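4.2 What people told us about the spare bed

I went into the Flandton interviews expecting to talk about washing machines, and I came out with page after page on beds (I'm not complaining!). Of the 263 households that answered the Koter survey, 53 said clean clothes get sorted on a bed before they go anywhere else.
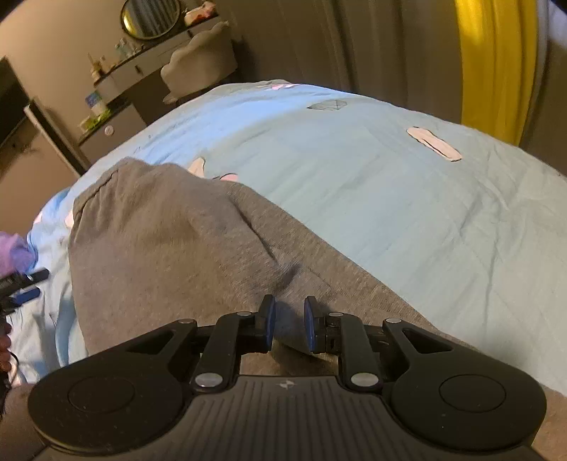 One respondent in Vass told us she'd never call it sorting, she just puts it down there and deals with it at bedtime, when she wants to get in.

I rather love that answer, and it fits the diaries we collected in October. Bedtime is when most of the folding gets done, and knitwear is nearly always left till the end. Two diarists kept a separate pile for it – one of them for 4 days running – and both grumbled about cuffs and waistbands that won't lie flat.

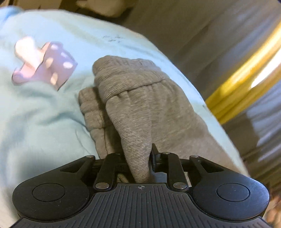
Figure 2. Knit garment with a gathered band, on a pale blue cloth.

Shirts were another matter, and I come back to them in section 4.3.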